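Prelel Tabletop Guard Kit
For two-arm benches, simulated or real

Set the speed limit at 200 mm/s before the hand works over trays or dishes. Keep 30 mm of clearance above any raised rim — more if the fingers are spread. 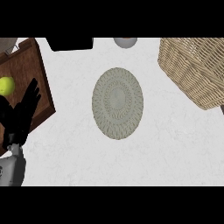 The same limits go in the simulator file and the controller. If one changes, change both and log it. Rated reach is 800 mm. Kit weight is 358 g with the bracket.

Rule sheet revised in June by Alžběta Kopecký.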